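**Room-turn crew, monthly sit-down – Thu 14 January**

In the room: Crescencio Echevarría, Zoi Kalogeropoulos, Junhao Yin, Afia Quartey and me (Fuseini Gbeho, holding the pen again, because apparently I type fastest). Robles office sent regrets and a box of pastries, thank you Robles!

**1. Last month's notes**

Approved. Zoi wants it on record that she asked for the new cart wheels in November and still has the old ones. Recorded!

**2. The two-arm unit on lounge work**

Junhao took us through the week at Durholm. The unit is doing cloths and pillows around the sofas, and one of us stays with it the whole time. He was pretty upbeat. I was less so, and Afia was somewhere in between – she likes not bending down all shift but says watching is its own kind of tired, and I think she's right. 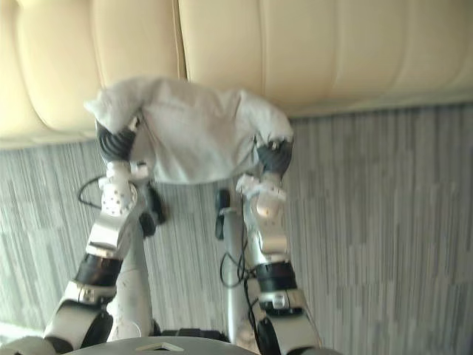

*Durholm lounge: white cloth held in both grippers, up by the sofa back.*

We got stuck for a good while on who fixes things when the result isn't neat enough. Crescencio says the person on watch. Afia says fine, but then that person can't also be answering the front desk phone, and everybody sort of looked at me because I made that schedule. Agreed: whoever is on watch does not carry the phone. I'll redo the sheet.

Zoi brought up small stuff on the carpet. Her crew used to pick up papers and bits as they walked through, without thinking of it as a job, and now it falls between people. She'd like it written down as somebody's.
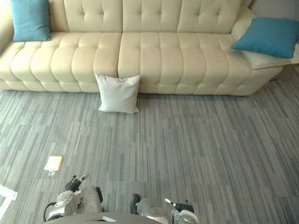 Junhao offered to put a floor check at the start of the watch person's list, before the arms get going. Zoi said OK as long as it's paid time and not "come in a little early" time. Crescencio agreed to that out loud, so it's in here.

**3. Hours and pay**

The big one. Crescencio says no one loses hours through the end of the Rultbridge contract. Afia asked what happens after that and he said he doesn't know yet, and he'd rather say so than make something up. Appreciated, but we'd like a date. Watch shifts pay the same as room-turn shifts. Training is 8 hours each, in two halves, on the clock. The budget line for it is $2,194 and Vemum wants the sign-up list before they'll book anyone.

- Afia and Zoi go first
- I go in the second group
- Pillows get their own practice session, both arms

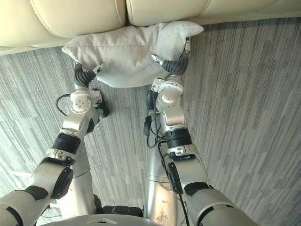

**4. Knits and dark fabrics**

Afia asked if we're putting knitted things through already or still just talking about it. Still trying it out, says Junhao, and he had the close-up from the gripper on his laptop, blue knit and black fabric together.
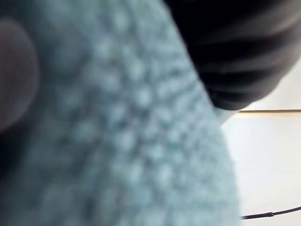 My own worry is snags, and who gets the angry call if a guest's sweater comes back with a pulled loop. For now guest clothing stays with people, and only our own pieces go to the unit. Zoi will pull together a box of old knits we don't mind ruining (I have two sweaters to donate, no questions please).

**5. To do**

- Fuseini: new watch schedule, no phone
- Junhao: floor check added to the list
- Crescencio: a date for the after-Rultbridge talk, plus Zoi's wheels
- Zoi: box of knits

We ran 60 minutes and finished the pastries.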